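Speaker notes - "Small Repairs, Long Life: What We Learned About Work Clothes"
Tiruwork Moges, Prumton textile evening, February

Slide 1. Greet the people, thank Flurnstead for the hall. Say my name slowly. Ask who has sewn a button in the last month. Wait for the hands.

Slide 2. My subject is cloth that must bend many times every day. Elbows, knees, the back of the collar. When I started in the repair room at Baltham, I believed that thick cloth lives longer than thin cloth. I was wrong in many cases. Thick cloth makes a hard fold, and the threads break along this fold first.

Slide 3. Our numbers. Over one winter we wrote down 1,113 garments that came in for repair. Almost 100 of them we could not save. Do not read the whole table aloud, only the line about elbows. Mention that 64 jackets came back a second time with the same hole, and that we had put the patch too small. Pause here, people usually laugh.

Slide 4. Where does the cloth gather? Tell them to bend one arm and look at the inside of the sleeve. The folds go to the same places each time. Stetsiuk's method is to mark these places with chalk before cutting the patch - I do it also for trousers.

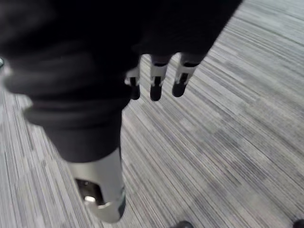
Slide 4: folds in dark fabric on a robot arm, above the metal wrist.

Slide 5. How to make the patch. Cut it two fingers wider than the hole on every side. Round the corners. Wash the patch cloth before sewing, or it will shrink later and pull the sleeve. Show the two samples from my bag and pass them to the first row. Please remember to collect them!

Slide 6. Thread. Many people buy the strongest thread they can find. On old soft cotton it cuts the cloth like a wire. I prefer a thread a little weaker than the cloth, so the seam opens first and I can sew it again in ten minutes.

Slide 7. Cost. Keep this part short. If somebody asks about prices, say that I will answer after the talk, at the table with the tea.

Slide 8. Questions. Repeat each question in the microphone. If it is quiet, ask them which garment they have kept the longest, and start with my father's coat.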